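肥皂和肥皂盒这点事，攒了好久的笔记，趁水烧开前赶紧敲出来。想到哪写到哪，顺序乱，凑合看。

## 先说盒子

没有沥水的盒子，不要买。再好看也不要买。

平底盒，肥皂往里一放，底下一滩粉色的糊，第二天拿起来，滑的，掉地上，捡起来沾一圈头发。我家以前就这样，用了好几年，居然没想过换。

看三样：

- 有没有内衬，内衬能不能**拿出来**。拿不出来的，缝里的皂垢要用牙刷一条一条抠
- 边沿厚不厚。薄边的塑料盒磕一下就裂，裂口刮手
- 内部比皂大多少。两头各留一指宽，手指伸得进去，湿手也捏得起来

盖子？浴室里用不着。盖上就闷，皂一直是软的。出门带着走才要盖。

颜色挑浅的、淡的。深色盒子白色水垢特别显，两天不擦就一圈印子。浅色也有，只是看不大出来，哈哈。

## 内衬的几种

条纹的（一棱一棱那种）：最好用。皂只挨着棱，底下走风。棱要圆，尖的会把皂割出一道道沟。

圆孔板：孔小的容易堵，软皂会往孔里陷，第二天跟盒子长在一块了，得掰。

海绵垫：吸水是真吸水，头一个星期很爽。然后发臭。要用就每天拧，我坚持了4天，算了。

丝瓜络：剪一块垫底下，吸下来的皂液直接拿去刷水池，不浪费。一个月换一次，发黑马上扔。便宜，推荐。

木头的：通风可以，但是底部发霉，翻过来吓一跳。非要用的话两个轮着来，一个用一个晾。

皮筋法：没有内衬的平底盒，套几根宽皮筋，间隔一指，皂架在皮筋上。丑，管用。皮筋老化快，断了会黏在盒边上，撕不干净就用点食用油擦。

## 摆哪

离水龙头远一点。很多人摆在龙头正后面，每次洗手都溅一盒水，什么沥水都白搭。挪一个手掌的距离，差别很大。

淋浴间里别放在花洒正下方的架子上。放角落，放高一点的。

厨房那块放窗台，干得快。但太阳直晒不行，晒久了皂面开裂，裂缝里卡脏东西，洗都洗不出来。

台面先擦干再放盒子。盒底有水就吸住台面，一圈水印，时间久了白台面上就是一圈黄。已经黄了的：小苏打加一点点水调成糊，敷40分钟，湿布擦掉，再干布擦一遍。别用钢丝球，白台面一刮就花，花了更藏脏。石头台面别用醋，会咬。

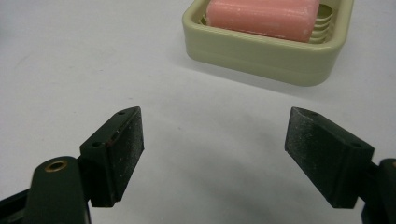

盒子多久洗一次，看你家几个人用。两个人，一星期一次够了。有小孩的，三天。小孩洗手那个沫，盒子里外都是。

洗法，最快的：

1. 皂拿出来，竖着靠在一边
2. 内衬抽出来，盒子和内衬一起泡热水（不要开水，塑料会翘）
3. 等14分钟，去干别的
4. 旧牙刷顺着棱刷，不要横着刷，横着刷毛都卡在里面
5. 冲，甩，倒扣着晾

就这样。不用洗洁精，皂垢本身就是皂，热水一泡自己就化了。硬水地区会有一层白的，化不掉，塑料盒加一勺柠檬酸再泡一轮。

有人问能不能进洗碗机。我试过上层，盒子没事，内衬有点变形，放回去翘一个角。之后都手洗。

角落里粉红色那种滑滑的东西，不是皂，是细菌长的膜。常年潮的地方都有。看见了就单独用稀释的漂白水擦一遍，戴手套，开窗，**别跟柠檬酸、醋一起用，会出毒气**，两样隔天分开弄。

## 皂本身

新皂拆开别马上用。拆了包装放衣柜里晾着，晾得越干越硬，越硬越耐用。一般我晾一个月，衣柜还香。手工皂更要晾，刚买来的软得像年糕。

称过一次。家里那块大的洗衣皂，刚拆是192克，晾完轻了一点，但是用的时间明显长。具体长多少没记，懒。

大块的先切开。一块切2半，一半用一半存。整块泡在水汽里，里外一起软，切开的那半没用上就一直是干的。切之前刀过一下热水，不然会崩渣。崩下来的渣别丢，下面有用。

用完冲一下皂面，把沫冲掉，再放回去。沫干在上面就是一层白粉，看着旧旧的。不影响用，就是不好看。

翻面。每天翻一次，早上刷牙顺手翻。两面轮着干，不会一面凹一面鼓。

不要好几个人的洗脸皂放一个盒子。分开。颜色不一样的皂叠在一起会串色，白的那块最惨。

## 剩下的小块怎么办

谁家都有一把薄片，扔了可惜，用又捏不住。

- **粘到新皂上**：两块都打湿，搓出沫，压紧，放一夜。旧的要贴在新的凹面里，平面对平面容易掉
- **装袜子**：单只的短丝袜，塞进去打个结，挂水龙头上。洗手出沫很多，小孩喜欢
- **刨成屑**：用旧擦丝器，专门留一个，别再拿去擦萝卜了。屑装罐子，泡热水就是洗抹布的水
- **擦拉链**：拉不动的拉链，薄片干着在齿上来回蹭几下。抽屉的木滑轨也行
- **画线**：做衣服改裤脚，干的薄皂片当画粉，下水就没。浅色皂画深色布，反过来看不见。先在布角上试一下
- **放鞋里**：用纸包一下，塞运动鞋，过一夜。味道会好一点，别指望太多

融了重做我也试过。隔水加热，半天不化，加了水又太稀，倒模里三个星期都没干透。不建议，浪费一下午。真要做的话水少放，比你想的还要少，皂屑要擦细。锅边黏的那一层，泡一晚上再洗。

## 牌子

在用的盒子是 Wastitz 的，条纹内衬能整个拎出来，用到现在没裂。缺点是底下没有防滑脚，台面湿的时候会溜。我剪了几小粒硅胶贴上去了。

Gesham 那款带壁挂，贴瓷砖上。胶不行，半夜掉下来一次，吓死。贴之前一定用酒精擦瓷砖，擦完等干，贴好了24小时不要放东西，我那次就是没等。后来重贴的倒是还在。

Rizvi 的洗衣皂便宜大块，去领口的黄很好，就是味道重，放厨房不合适，碗边上都有味。放阳台。

Jirkovmont 的盒子深，皂放进去看不见头，手要往里掏。小孩够不着底。退了。

便宜的无牌的也行，按开头那三样挑，别的都是虚的。

## 出门带皂

湿皂直接进盒子，盖上，塞行李箱，到了地方一开盖，一摊。都懂。

走之前用毛巾把皂擦干，包一层纸巾再放盒。到了马上打开晾。或者只带切下来的一小块，用完就完，连盒子都省了，拿个旧的铁皮糖盒装，里面垫块丝瓜络。铁盒会锈，回来记得擦干。

外面再套个密封袋，万一漏了衣服没事。我有一件白衬衫就是这么完蛋的，袖口一块粉，洗了两遍才掉，领子那边到现在还有个印。

## 零碎几条，没地方放

手上有葱蒜味，先用凉水冲，再上皂。热水一烫味道更重。

种花之前指甲在干皂上刮几下，指甲缝填满，泥就进不去，回来一冲就掉。这条最好用，应该写前面的，懒得挪了。

刷墙也一样，指甲缝先填上。

螺丝拧不进硬木头，螺纹上蹭点干皂。外头日晒雨淋的地方别这么弄，皂吸潮，钉子容易锈，用蜡。

眼镜片起雾，干皂轻轻点一点，用软布抹匀到看不见。镀膜的镜片别试。浴室镜子随便抹，能顶两三天。

七月最潮那阵，皂怎么都不干，盒子底下还出水珠。没什么好办法，两块轮着用，一块在浴室，一块拿到外面有风的地方。除湿机开着的话顺便把盒子放它出风口边上，一会儿就干了。

夏天蚂蚁会来找某些香皂，甜味花香的那种特别招。换没香味的，窗台缝用皂糊抹一下，能堵一阵子，下雨就没了，得重抹。

液体的洗手液我也用，客人来摆那个。瓶子按头堵了，拔下来泡热水，按几下就通。瓶底剩的那点加水摇一摇，当天用完，别存，兑了水放久了会坏。

盒子底下那条排水嘴，有的款有，朝水池那边放。我妈家的朝墙，墙角黑了一片，擦了半天在擦不掉，最后换的胶条。

水开了，先这样。洗衣皂去油渍那部份下次再补。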